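Cedar fence: stain now or wait for spring?
Home Exterior > Fences, Decks and Siding

gatepost_lou
Started September 3, 2020

Hi all, longtime reader and I finally have a fence of my own to fret over! We moved to Oltcombe last year and had 40 feet of cedar put up along the back side, and I can't decide whether to stain it this fall or let it sit over the winter. My father-in-law says a new fence has to go through one whole winter before you touch it. The fellow who built it says that's how you end up with a gray fence. They're both lovely men and both very sure of themselves, so I'm stuck in the middle with two sample cans of Enen semi-transparent on the porch.

mossback
Welcome! I'm with your father-in-law, mostly. Fresh cedar can have mill glaze on it, and the stain just sits on top and peels. I did mine too early at our old place in Cakstead and spent the next summer sanding it back, with my wife bringing out iced tea and very kindly not saying a word.

Cremilda Rocha
I'd have to disagree with mossback there, friendly as ever. Waiting a whole year lets the sun break down the surface, and then you're cleaning and brightening before you can even open the can. What I do is sprinkle a little water on a few boards. If it soaks in, the wood is ready, and if it beads up, give it a couple more weeks and try again. Do try the side that gets the afternoon sun and the shady side too, as they never dry at the same pace (my north run was a good month behind the rest).

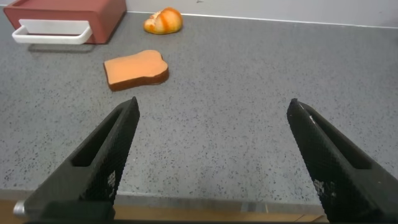
And whichever stain you pick, do the end grain first. The tops of the pickets drink up more than all the rest put together, and that's where rot likes to get going. I keep a cheap chip brush just for those and go over them twice while they're still tacky.

mossback
Fair enough on the water test, I'll give you that one. I still wouldn't do it in November though. Our nights drop under 40 degrees by then and the can says not to.

tallyho_5
Has anyone used the Myklebust oil? My neighbor swears by it, but it's a lot darker than I'd like and I hear it takes 2 days before you can lean anything on it.

Cremilda Rocha
I used it on a gate once, tallyho. Nice stuff, but it does go dark, and it went darker again the second year. Brush some on a scrap board and leave it outside for a week before you commit.

gatepost_lou
Thank you, everybody! I went out with a cup of water after supper - it soaked right in on the sunny end and sat there in beads by the shed. So I suppose I'll do the sunny half first and argue with my father-in-law about the rest at Thanksgiving. Does it matter if the two halves get done a few weeks apart, or will I see a line?

mossback
Stop at a post and you'll be fine.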